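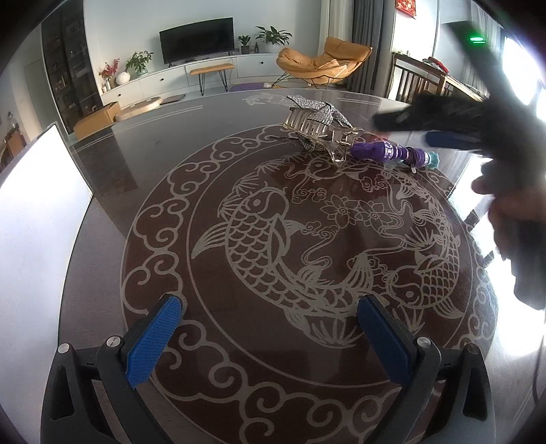 **Figure 1.** Hand-held gripper in use at a glass-topped table in a home, with a toy wand among the items beyond the fingers. Each finger carries a textured blue pad on its inner face.

### 4.2 The hand-held kit under home conditions

The Jekix kit is sold to small laboratories as a complete service. The buyer receives hand-held grippers, a charging case and an account on the firm's upload site, and gets back cleaned recordings of people handling household things. The sales sheet promises 1000 usable recordings from a fortnight's work by two people with no training. We bought the kit at full price and had no help from the seller beyond what any customer would get. Our copy of the sales sheet is dated 15 Jan 2019 and we judge the kit against that version.

We doubted the promise from the start, mainly on account of the word "usable". The sheet doesn't define it. When Pappas wrote to ask, the reply was that a recording is usable if the upload site accepts it. That is a low bar. The site checks length, file size and whether the finger position was logged throughout, and it has no view at all on whether the toy was picked up.

Teshome and Prosser made 300 recordings in the Wemcombe house, following the printed guide as closely as they could. The site accepted all but 2. Yorath then watched every one and marked it against our own rule, which asks that the object be lifted clear of the surface and set down again without help from a bare hand. By that rule 74 of the accepted recordings failed. Most of the failures involved light toys that slid away as the fingers closed, or soft trimmings that caught on a pad and dragged the rest of the object along.

The table in Figure 1 deserves a word. The guide recommends "a plain matt surface" and offers a grey mat, at extra cost, to provide one. Few homes we know have a plain matt table. This one is dark brown glass etched with koi, flowers and scrolling cloud, and we kept it uncovered on purpose — a kit advertised for homes ought to cope with what people own. The clear plastic toy and the sequined pieces with it were chosen in the same spirit. Transparent and glittering things are awkward for any camera, and the sales sheet shows neither.

The pads are the part we would praise. Their fine diamond grid held rigid toys well, and the wand's ribbed handle gave little trouble. We are less sure of the wide opening between the fingers. It suits bulky objects, but both users reported that they lost their sense of where the tips were when reaching for something small, and tended to press down on the glass to find out.

Manolakis repeated part of the work with the older Belavora gripper, which costs less and comes with no upload service. Her failures were of much the same kind. The comparison is too small to rank the two products, and we don't attempt it, but it gives no support to the claim that the Jekix fingers are "made for the home" in any way the older ones are not.

What remains is the price of the service. A buyer who must watch every recording again has paid for checking and then done it themselves. The seller told us in November that a stricter check was planned. We have not seen it, and the results in Section 5 use Yorath's marks throughout.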